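Jun 25, 2026

Up at six, porridge, then the train to Sultham with Ans Wouters. Bogumił Cieślak met us in the car park with the van. He'd already been to the bakery, so we ate rolls on the way and got to Balthorpe by ten.

Balthorpe is a small vineyard on the north side of the valley. I had the idea it was much bigger. The lane up is narrow and we had to reverse for a tractor, which took a while. The farmhouse has 1723 cut over the door and the tasting room is in the old dairy next to it, cool even with the door open. Tasting cost nothing if you bought a bottle.

We had five wines. First a sparkling one, very dry, with a bit of green apple. Ans liked it more than I did. Then two whites. The first was from a grape I didn't know and can't now spell, thin and sharp. The second had been in old oak and was much better -- rounder, some pear, a slightly salty finish. I wrote 'buy' next to it. The rosé was fine. The red was light and would do better with food than on its own. Bogumił thought it had been opened too long and he may be right.

The woman pouring said they made 600 bottles of the oaked white last year and have 150 left. Two of those are now mine. Ans bought three of the sparkling and Bogumił got a red in spite of what he'd said about it.

Lunch at Erdem in the village. Lamb for me, stuffed peppers for the other two, flatbread, a big plate of pickles. The bill was 73 pounds with a carafe of house white, and the house white was nothing much after the morning we'd had. Service slow but friendly.

Walked up behind the church afterwards to let lunch go down. Hot by then. Vines in flower on the lower slope, and a smell from them that I'd read about and never noticed before, faint and sweet. Ans had the wrong shoes on and sat out the last part.

We'd meant to stop at Wevunetti, the wine shop by the station, but it closes at four on Thursdays. Train home on time. Tomorrow I need to ring about the boiler and put the oaked white somewhere cooler than the kitchen.

Supper was cheese, tomatoes and the end of the bread. Bed before ten.

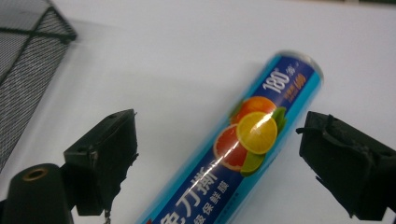
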